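Checked on July 24, 2026, before the August guests. Apartment Horninby, second floor. Comments are under the points.

## Bedroom

- [x] Smoke alarm tested, sound is loud
- [x] Window opens fully and closes with lock
- [ ] Bed slats fixed with screws

Comment: two slats move when I push them by hand. The guest can sit down hard and fall through. I ask Rieger to bring new screws, 30 mm.

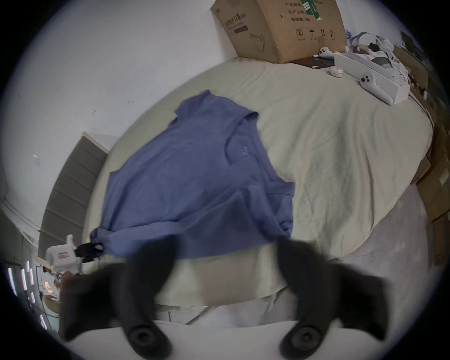
- [x] Bed stands 70 cm from the heater
- [ ] Reading lamp cable without damage

Comment: near the plug the cable is bent too much. I removed the lamp, please do not put it back.

## Electricity and heating

- [x] Main switch has a label
- [x] Sockets sit firmly in the wall
- [ ] Heater model Dokel, 960 W, has its own socket

Comment: it was connected through an extension cord together with the kettle. Now it is separate, but the free socket is behind the door and the door presses on the plug. This point stays open.

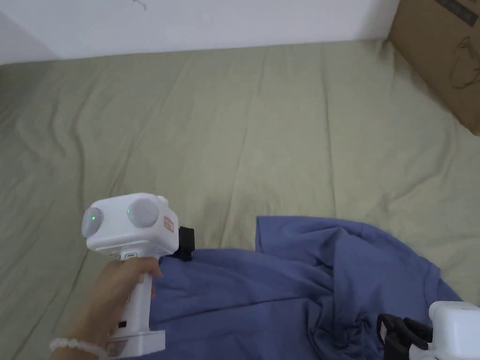
- [x] Meter number and reading written down (1,191)
- [x] Carbon monoxide alarm in the hallway, battery is new

## Exit and stairs

- [x] Door opens from inside without key
- [ ] Handrail is firm on the full length

Comment: the lowest bracket is loose. Rornis repaired the upper one in spring and did not look at this one. 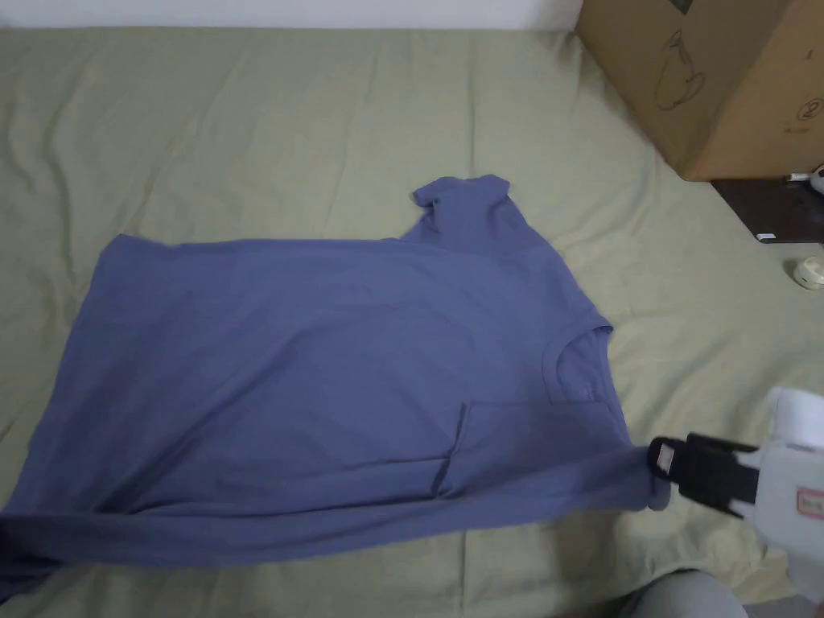 **Can guests stay in the apartment while the handrail is open?**
Only after the lowest bracket is fixed. The stairs are steep there and the light is weak in the evening.

Open points: slats, lamp, heater socket, handrail.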